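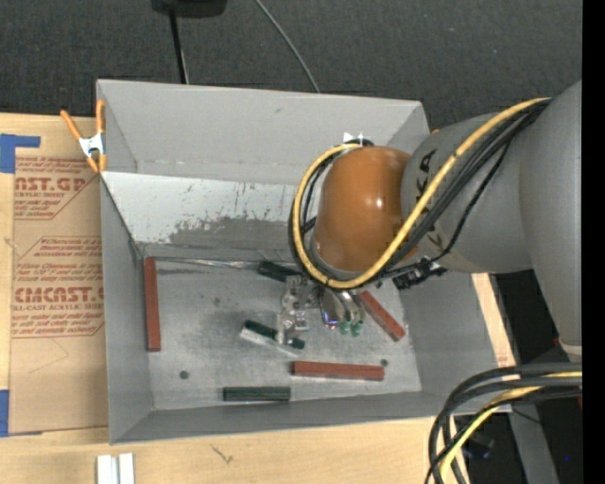
Figure 1. Gripper over the bin with red and green bars, bin picking test.

August
By the Gundport project group

3. Comparing the two grippers

We tested two grippers on the same arm, the Protell and the Sorer. Each one made 200 picks from the gray bin, in sets of 40. After every set the bars were tipped out and dropped back in by hand, so the layout was never the same twice.

The Protell missed 9 picks. Most of those were bars lying close to a wall, where the outer finger touched the wall before the fingers closed. The Sorer has shorter fingers and did better at the walls – but it dropped bars when it gripped them near one end.

Cable routing took more time than we planned. With the wrist turned past 90 degrees the loop pulled tight, and the controller stopped the arm. We limited the wrist angle in the Taipe software and ran the first set again.

Bar color made no difference to either gripper. We did not test bars stacked more than two deep.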